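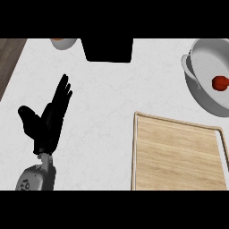
Figure 6.1 A simulated kitchen counter, with the robot hand open and empty. The tomato is in the pot.

Chapter 6
Showing a Robot What to Do

Ask a person to move a tomato from a pot to a cutting board and you will wait a few seconds. Ask a robot, and someone first has to decide what "move" means for every joint in the arm and every finger in the hand. Teaching by demonstration promises a way around that labor. A person performs the task, either by guiding the arm by hand or by driving it from a distance, and the robot learns from the record.

The promise is an old one, and it has been oversold for most of its life. This chapter takes it seriously, but we ask you to read the success rates in this field the way you would read the mileage claims on a used car.

Consider the Bater kitchen tasks, which we will use through Section 6.4. Cheng-en Liu and his students at the Gestunberg laboratory recorded 2,945 demonstrations in simulation, with operators steering a hand much like the one in Figure 6.1. After review they kept 1,345. The rest were dropped for hesitation, collisions, or what the log sheets call "operator gave up." The published results describe a robot that learned from people. A fairer account would say that it learned from people on their better days.

There is also the matter of the hand. A hand with four fingers and a thumb looks like a natural match for ours, and beginners assume that copying a human grasp onto it is mostly bookkeeping. Try it. Your little finger may not match its counterpart, your thumb bends in ways the machine's may not, and a remote operator often cannot feel whether the fingers have touched anything. Operators adapt by slowing down and overshooting -- and the robot, which cannot tell a habit from a requirement, may learn both.

Guiding a real arm by hand avoids some of these troubles and brings others. The De Smet study, covered in Section 6.3, gathered 726 hand-guided demonstrations and found the teacher's own arm blocking the camera in many of them.

Before reading on, write down how you would pick up that tomato, in enough detail for a stranger to repeat it. Keep the page. You will need it for Exercise 6.2.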